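February
By Bent Bech

Hi Emília,

You asked for a plain update on what the Drevura money has been doing at Hornham, so I'll go through it the way I'd tell you over coffee. The short version is that the two-arm cell is running again, the upkeep routine is mostly settled, and I've spent 1418 of the grant on parts so far (the biggest single bite was the spare wrist cable set from Savolainen, 325, and I'd buy it again tomorrow!).

1. Gripper fingers

I started with the fingertips, and I'm glad I did. The new routine is to bring the fingers nearly together over the marble top, look straight down between the blades, and check the gap before anything else gets touched. If one blade sits a bit lower than the other I write it in the log and decide later whether to shim it. The black fingers do pick up scuffs, and I've stopped fussing over those as long as the inner edges stay clean.

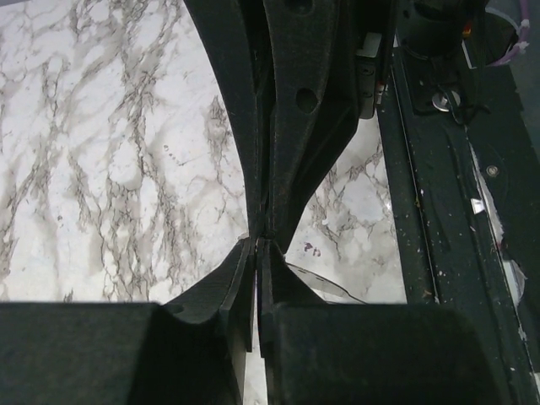 2. Cables and handover

This is where most of my hours went. Each arm has a purple cable that leaves its gripper module and goes back along the white link under little white ties, and the slack near the wrist is the part that worries me. Too tight and it tugs when the elbow folds, too loose and it wanders into the work. I redid the ties twice before I was happy, and I now log every tie position so that whoever comes after me can copy it.

For the handover check, one arm holds a small clear plastic piece and the other comes in from the opposite side with its fingers open. I ran it 78 times in the last round and 32 of those were at the slower speed, which I'd like to keep as our default until the next inspection. I keep the organizer box at the back corner of the table and a screwdriver along the left side, and I know you'll tell me that tools belong on the wall. Fair enough, but the arms don't go over there in this program and I'm forever reaching for that screwdriver. 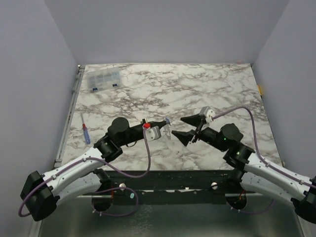
Do we need more money before the Clistlow visit?
I don't think so. The cable spares are paid for, and the only thing left on my list is a second set of finger blades, which fits inside what's already approved. If Clistlow want a longer run than the one we've planned, I'll come back to you with a quote first.

Next up is the base bolts, then a proper clean of the front beam, and after that I'll send you the log pages so you can see the entries for yourself.

Bent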